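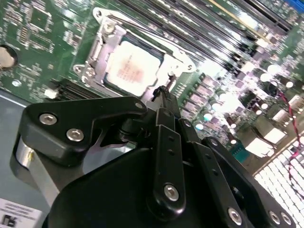

Processor in its socket, retention bracket around it.

Wed 20 October

Tire question for the Plinenach charity ride. Pieter Mofokeng wants an answer before the order goes in. He has the Zido flyer pinned over the bench, the one saying 3000 miles on a rear tire "under touring load." I would like to know whose touring load. The flyer doesn't give a rider weight, a pressure or a road surface, and the small print says "results may vary," so it commits them to nothing.

What we have to go on is the four bikes that came back from the Kornberg leg. Rear tires only, all Zido, all fitted new in January. I measured center tread with the depth gauge at three points per tire and took the middle reading.

Bike 1: worn flat across the center, shoulders fine. Rider says he kept it at 104 psi the whole way. That's over what I'd run, and it could explain the flat center without blaming the rubber.
Bike 2: good. Almost suspiciously good. Log sheet has the mileage filled in with a different pen from the rest. I don't trust it and have left it out.
Bike 3: small cuts, two down to the casing. Tread left is decent.
Bike 4: tread between 1 and 3, but the sidewall is crazed on the drive side. Stored next to a heater? Ask.

So that's three usable tires, ridden by three different people at three different pressures. Pieter says it shows they last. I say it shows we had four bikes. His argument is that nobody on the leg had to stop for a rear blowout, fair enough, but the support van was carrying Steyn spares and at least one got used, and the van sheet doesn't say which wheel it went on.

Money: Zido will knock $1000 off if we put their name on the back of the jerseys. Pieter likes this. I worked it through and it's less good than it sounds. The jerseys have to be reprinted, and the fund we're riding for doesn't see a cent of the discount unless the tires would have been bought at full price anyway. Steyn quoted lower to begin with and asked for nothing on the jerseys. Will get the Steyn quote in writing before I argue this again.

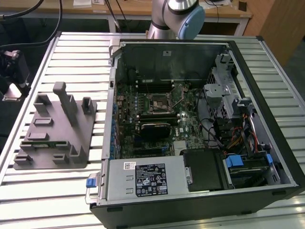

Tower on its side with the panel off, no cooler over the CPU socket.

Afternoon. Rechecked the gauge against the feeler stock. Reads a hair deep. Doesn't change the order of the tires, but it makes bike 1 look worse than I wrote above. Left the original numbers on the sheet and put the correction beside them in red.

Tried the heater theory on bike 4. Rider says garage, unheated, cover on. So either bad rubber or sun through a window. Can't tell from one tire.

Proposal, for Pieter to cross out as he likes: fit Zido on one pair of training bikes and Steyn on another, same pressure, same loop, same two riders swapping bikes every week. Weigh the tires before and after. Log sheets filled in on the day, one pen.

He thinks it's too slow for the spring order. Probably is. I still won't sign for a full set on the strength of that flyer.

To do:
- van sheet, find out who changed the tire
- pressure figure from bike 3
- written quote, Steyn
- take the flyer down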